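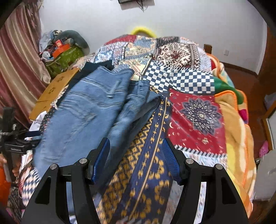 Faded jeans on a patterned blanket.

Guides > Pliltis > Setting Up Your First Timeline

Section 2: Setting Up Your First Timeline

Welcome to the fun part! By now you have Pliltis installed and the Cold War card library loaded (836 cards, all searchable). In this section you'll build a side-by-side timeline of one-party governments, the kind where you can slide a finger down the decades and see what Poland, Hungary and East Germany were each going through in the same year. I've made dozens of these and I still get a kick out of it every time.

Before you start

You need the Kwofie map pack if you want borders to change along with the dates. The timeline works fine without it, but watching East and West Germany become one country on the map is a treat.

Steps

1. Open Pliltis and choose New Timeline. Give it a name you'll recognize later. "Eastern Bloc" is fine; "Test" is how I lost a whole evening's work.

2. Set the start and end years. For this walkthrough use 1945 and 1991.

3. Click Add Country and pick your first one. You can have up to six lanes on the screen at once. Two is a good number while you're learning.

4. In the card library, type the country's name and turn on the filter called Turning Points. This leaves the big stuff: changes of leader, uprisings, new constitutions, treaties.

5. Drag a card onto the lane. It snaps to its date. If the card covers a span of years (martial law in Poland, for instance), pull the right edge until it reaches the end date.

Note: Cards with a gray corner have a disputed or partial date. Click the corner to read why. Some of these notes are the best reading in the whole library!

6. Repeat steps 3 to 5 for your second country.

7. Open View and switch on Echoes. Thin lines now join events that share a tag, so the Hungarian uprising and the Polish protests of 1956 link up across the lanes.

Caution: An echo line means two cards share a tag. It doesn't mean one event caused the other. If you're teaching with this, say so early, because students love to draw arrows.

8. Save. Then save a copy under another name before you start adding your own cards.

Writing your own cards

Each card holds up to 600 characters, plus a source line. The source line can't be left blank, and I'm glad of it. Put the book and page number, or the archive and box number if you were lucky enough to get that far.

For photos and posters, fill in the Made By field as well. A parade photo from a state news agency and one from a family album can show the same street and tell you very different things, and Pliltis lets you sort by that field later on.

Caution: Deleting a lane deletes the cards you wrote inside it. Library cards go back to the library. Yours don't. Move them to the tray first.

Sharing with a class

Choose Share, then Read Only. Readers can open cards, turn echoes on and off, and leave comments, but they can't move anything. The Pirkbridge evening class ran theirs this way all through November and built up comment threads longer than the timeline itself, which I count as a huge success.

If the link opens to a blank page, check that the timeline has been saved at least once.

Next: Section 3, Comparing Constitutions

Guide written by Dela Issahaku

6 comments | 2 shares

Contact Ullham Support | Back to top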